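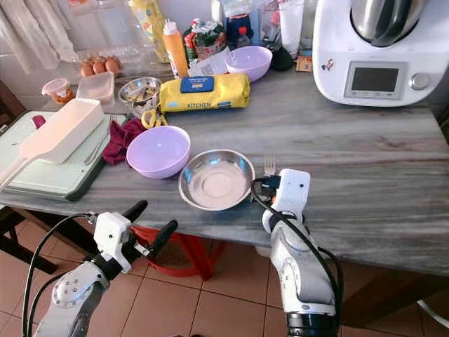

Fork in the right gripper, left one open. Kitchen table set for the demo.

Print this page | E-mail this page

Home | Guides | Open Days | Parts | Contact

How to run a two-arm kitchen demo for visitors

Quick write-up from the Cutham open day, February. We showed Nina, our two-arm setup, picking up cutlery and mugs for small groups in a normal kitchen. Next one is at Fallgate so getting this down before I forget.

Before anyone arrives

Power up 30 minutes early. Arms need to sit in home position while the controller does its checks – don't lean on the table during this.

Leave the table busy. Visitors want to see a real kitchen, eggs and scissors and snack bags included. Clear just enough space at the front for the grippers to work. We used a second table as well, a white plastic one, for the mug.

Check cables. Move each joint through its full range by hand, watch the loops. If one snags, re-clip it now.

Set the speed cap to 15 percent. Looks slow to you. Doesn't look slow to someone standing next to it for the first time.

Running it

1. Say what is going to happen. One sentence, then start.

2. Fork first. Grip low on the handle, tines up, so people at the back can see it. Steel bowl close by so the arm has a short trip.

3. Keep the other arm parked and open. Two arms moving at once and people dont know where to look.

4. Questions while it's still. Not during a pick.

5. Turn to the second table for the mug. Handle toward the robot. Re-run the table height step here, every time, even if you think both tables match. Ours were off and the first try at the mug went straight into the tabletop. No damage, bit of a thump.
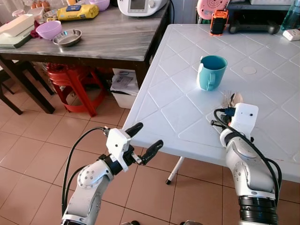 Fallgate wrote back after reading the draft: We'd do the mug before the fork. Our visitors are mostly kids and they lose interest during the small stuff. Can the order be swapped without redoing the setup?

Yes. Order is just the task list in Drasto, drag the mug to the top and save. Height step still has to come right before it, so drag that too. Then do it again when you go back to the first table.

If a pick fails

Hit pause, not stop. Stop drops the whole session and you wait for the checks again. Back the arm off, put the item where it should be, resume. Tell people it missed – they can see it missed anyway.

Three misses in a row, recalibrate the wrist. Takes a few minutes, good time for quesitons.

Afterward

Arms home, power off, then cables. In that order. Save the log before shutdown. Ours came to 296 picks over the day, 91 of them on the mug, and I nearly lost the lot.

Wipe the gripper fingers. Egg gets everywhere.

This site uses cookies. By continuing to browse you accept our cookie policy. OK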